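Packing bench inspection, Selton building, bench 4
Date: 14/09/2020
Checked by: Edit Takács
Result: pass, with two items to follow up

1. Table surface
Wiped with the Yadav cleaner before the check. No chips found by hand. The veining hides crumbs and thin scratches, so feel for them. OK.

2. Walls and corners
Side walls firm when pushed. Back corners swept. OK.

3. Floor and access
Walkway clear. Mat edge by the door still lifts. Tape it down until the new one comes. FOLLOW UP.

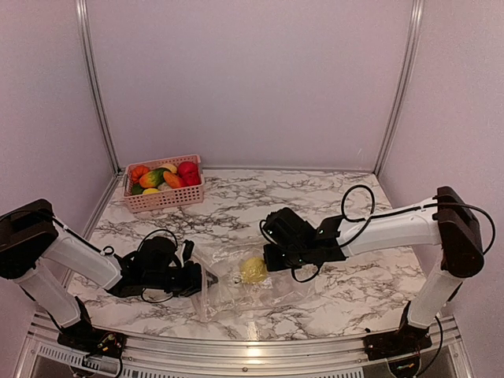

4. Baskets and bags
Baskets must be washed weekly and pulled from use if any part of the lattice has snapped. Run a gloved hand along the inside of each opening. Display produce goes in loose and should stay below the point where it can roll out. The pink basket is kept at the back left of the table, and the check covers the corners under the pumpkin-shaped piece and the mango as well as the open sides. Clear plastic bags are to be kept off the floor and thrown out if torn. Bag stock at last count was 1,354, reorder from Firkine at 3,000 was missed in June. FOLLOW UP.

5. Display produce
Check each piece for cracks, peeling color and sharp seams. Peppers and apples get the most handling, so look at those first. Wash in warm soapy water and dry fully before they go back. One lemon from the spare box replaced. OK.

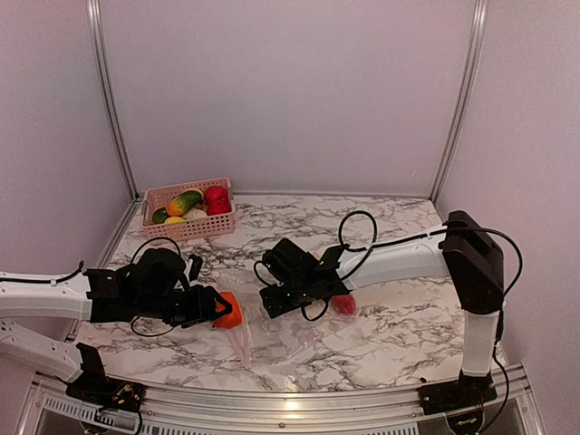 Ekik asked whether the spare box has to be checked too or only what is out on the bench. Both. The spare box holds 59 pieces and goes on the same sheet.

6. Lighting and outlets
All lights working. Outlet covers tight. OK.

7. Paperwork
Last sheet was missing initials on items 2 and 6. Initial every line, including the ones marked OK.

Copy to the bench folder and to the Selton office.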